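Osix Station, Night Ledger

The water clerk at Rusadgate logged the reservoir at 376 on Monday and at 376 again the next morning. In a dry April this was not possible. She rechecked the float, replaced its cord and entered the figure a third time.
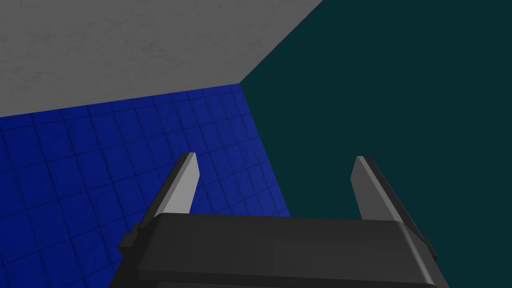
Where three flat surfaces meet.

The Tillska office replied by wire that the reading was to be corrected to 33. No method was given. She filed the wire under Cisneros, the valley that had been flooded to make the reservoir, and walked down to the sluice with a lamp.
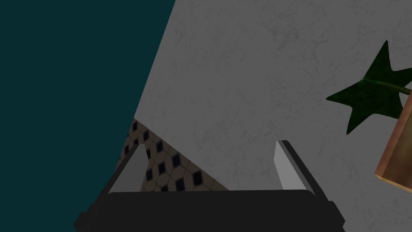

The sluice had two gates, and the regulations required both to be shut after dark. She found them open. They stood like a pair of upright fingers, spread wide with nothing between them, and no water passed through. She lowered the lamp on its line to mark 96. The flame stayed level. Under the surface a second lamp was being raised toward it, at the same rate, by someone who kept to the regulations. She wrote down the time and held the line still.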